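## Part 2: Getting the memory and processor in

Okay, so the side panel is off, the old cooler is out of the way, and you've got the tower lying flat with the open side facing the ceiling. Good! If you're still at the screws-and-dust stage, go back to Part 1 and come find me when you're done. I'll be here.
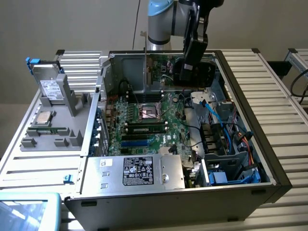 *Page last changed: September 16, 2018 (reworded step 4, fixed the part about the blue clips)*

I do this with the power supply left in place and the drive cage left alone. You can pull the cage if you want more elbow room, but I never do, it's packed with cabling and I'd only have to stuff it all back in again. What you do want is a flat surface big enough for the case plus a spot next to it for parts.

**Before you touch anything:** power cord out of the wall, then hold the power button down for a few seconds. Touch bare metal on the case. Do that again whenever you come back from getting coffee.

### Setting out the parts

1. Put the loose parts where you can see them. I like a tray with compartments (mine came out of a Sandberg order, any divided tray works) with the processor in one and the memory in another. The flat side panel makes a decent shelf for it.

2. Lay the processor with its metal lid up. Hold it by the edges only, please, and keep your thumbs off the underside.

3. Pick up memory by the short ends or the top edge. The gold contacts along the bottom don't like fingerprints. 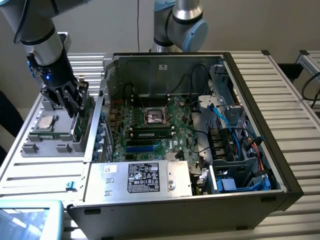
Fionnuala Carroll wrote in to say that she puts the memory in last, after the processor and cooler, and that I should at least mention it. Fine, mentioned! Her order works too, as long as your cooler doesn't hang over the nearest slot. Big ones often do, and then you're trying to press a module down with one fingertip at a silly angle. She also keeps each module in its bag until the slot is open and ready, and I've started doing that myself.

### Clearing the back edge

4. Look along the back of the case, where the expansion slots are. The chunky blue tabs hold the slot covers and any cards. Leave them closed unless you have a card to take out. If you do, flip up that one tab, free the card from the board, and lift it straight out.

5. Move any thin wires that hang across the work area. The red and black pair near the rear ports is the one I always catch with my sleeve. Tuck it to the side and don't tug, the plug at the end is small.

> **Caution:** The cut metal edges inside the case can be sharp. I have a scar from one in May and it was entirely my own fault for hurrying.

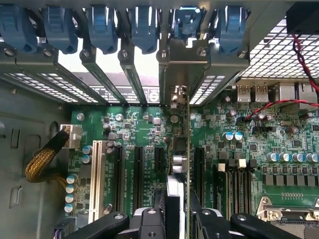 ### Opening the socket and slots

6. If there's memory in the board already, push the white latches outward until the module pops up, then lift it out. Do the same for each one. I stack mine on an antistatic bag in the order they came out.

7. Unhook the little lever beside the processor socket, raise it all the way, and swing the metal load frame open. Then stop and look. You want a clean, bare contact field with no lint, no paste and no hair (I have a cat, so I check twice).

8. Don't wipe the contacts. If something landed in there, use a hand blower. A cloth will snag.

**Note:** The round coin battery can stay put. You'd only need it out to reset the settings, and I cover that in Part 4.

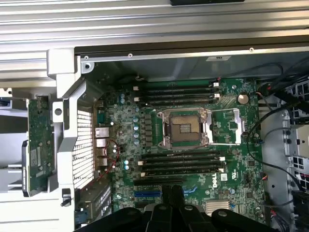

### Putting it all back

9. Match the corner mark on the processor to the mark on the socket and set it straight down. No pushing, no wiggling. If it doesn't sit flat, lift it off and check the direction again.

10. Close the frame, bring the lever down, and hook it. The lever takes more force than you'd expect and may creak a bit.

11. Line up the notch in each memory module with the bump in its slot, then press both ends until the latches close. Your own manual has the chart for which slots to fill first.

12. Now the cooler, which gets its own page: go on to Part 3 with the case still lying flat.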